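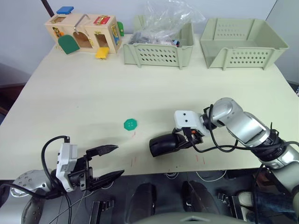 Josué Arruda
Tuesday, October 7, 2025

1.
This week I finally started with the bag of small things. Everybody who has moved house will know this bag. On the last day you are tired, you open the drawer and you put all of it into one bag, and you write "misc" on it, or you write nothing. Ours has waited since August.

2.
My method is very simple. I use two plastic baskets of the same kind, sage green, with oval holes in the side. The bag stays inside one basket, so that the small things do not roll around the room. The other basket begins empty and receives what has a decision. One thing comes to the table at a time.

3.
I know that many people prefer to pour everything out. I have tried this also. After 5 minutes I had many small piles and I did not remember what any of them meant, and then it was time for dinner and all had to go back in the bag. So now it is one thing, one decision, even if it is slow.

4.
Buttons. I have one green button, with four holes in the middle. My wife says it is a flower and I say it is an octagon, we have not agreed. We do not own any green garment with buttons. I wanted to throw it in the rubbish, but she has a jar for buttons and the rule is that the jar always wins.

5.
If you are starting a jar – please take a wide one. The first jar I bought had a narrow neck and you must turn it upside down to find anything. The second is an old 900 gram honey jar from Leite, the small grocer near the station, and a whole hand fits inside.

6.
Batteries are the category I find most unpleasant. A loose AA tells you nothing from the outside. It can be full, it can be finished since years, the wrapper looks the same. Before, I always put the loose ones back in the drawer "just in case", and then in the evening the torch does not work and I try four of them in the dark.
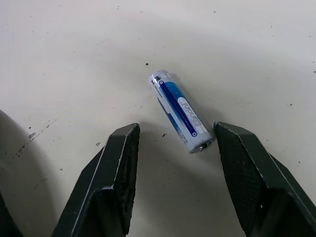

So every loose battery is tested now, on the same day. I have a small tester from Liltis, it was not expensive and it needs no battery of its own, which I appreciated. If the needle is in the green part, the battery goes to the box with the torch. If not, I put a piece of tape over the plus end and it goes into the container for recycling. Please do not put them in the kitchen bin. Our council asks us to bring them to the library, where there is a collection tube beside the door, and I think many councils do it in a similar way.

7.
A question I received last time: should you keep a used battery for the wall clock, which needs very little power? I did this for years. The result was a clock that was eleven minutes late and a family that did not trust it. I do not recommend it any more.

8.
Electronics that are in pieces. Here I am weak. I have a black computer mouse in two halves, the bottom shell and the glossy top shell, and of course my plan was always to repair it "on the weekend". My new rule for broken electronics has two parts. First, are all the pieces present? Second, do I have a date for the repair? When one answer is no, it goes to e-waste. A mouse does not belong in the ordinary rubbish, also not half a mouse.

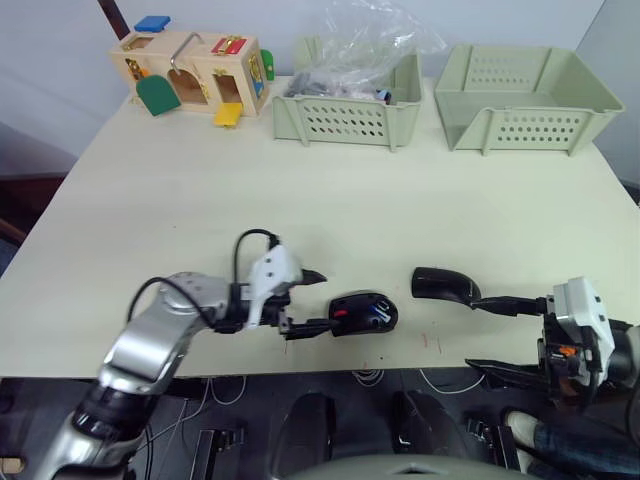
9.
The toys. The wooden busy board, the box with the colourful little doors and latches, is not for sorting and stays at the back of the table against the wall. My youngest cousin would never forgive me. I only write it here for the people who ask if everything must go. No, it must not. What is used has its place already.

But please close the little doors before you carry such a box. I caught my sleeve in one of them last month and said a word that I cannot put in this thread.

10.
About labels. I bought a roll of 200 from Letska and I think I will have labels until I am a pensioner. They stick well on glass and less well on baskets with holes, where there is not much flat surface. For the baskets I tie on a paper tag with string. Write in pencil, because the content will change.

11.
Somebody asked how long it takes. I stop after one cup of tea. When the cup is finished I tie the bag, put it back in its basket, and both baskets go on the shelf. I have learned that my decisions become bad when I continue. I once kept 2 keys for a flat in which we do not live.

12.
Still to do in this bag: the screws and one charger with a plug I do not recognise. It says Raltska on the side. If somebody knows what a Raltska charger belongs to, please write to me before Saturday, after this it goes with the mouse to e-waste.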